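Plokent T2 screwdriver set, reviewed by Yuxi Tang

The T2 is a ratchet handle with 60 bits in a hinged case. I used it for all routine PC work between December and the summer. The bits are magnetic and seat without play. The ratchet has a fine pitch and two directions plus lock.
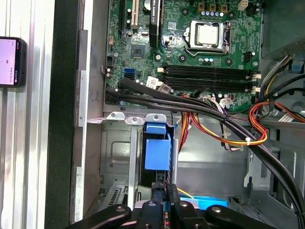 Shanti Semwal: Does the long shaft reach heatsink screws under a deep cooler? My Lundden set stops short.

It does, with the extension fitted. The collar is narrow enough for recessed standoffs.
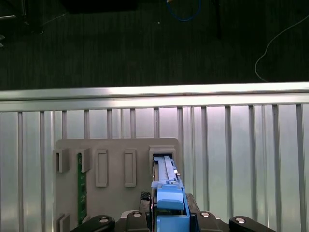
Aluminium rail and ribbed panel.

Hex bits are the weak point. The 2 mm tip rounded slightly under load, and Plokent does not sell it singly.
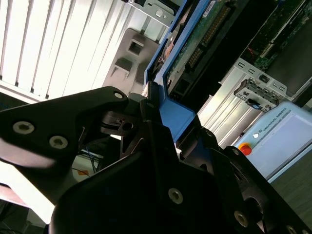

Torque is adequate for case screws. The handle is slick, and the end cap spins freely only after a drop of oil.

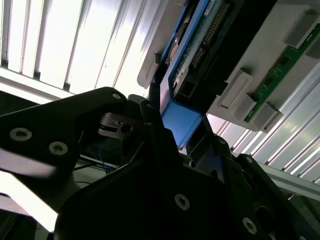
Issue 646

The case latch is stiff and the bit labels are too small. I would still choose it over the Jaiswal for bench use.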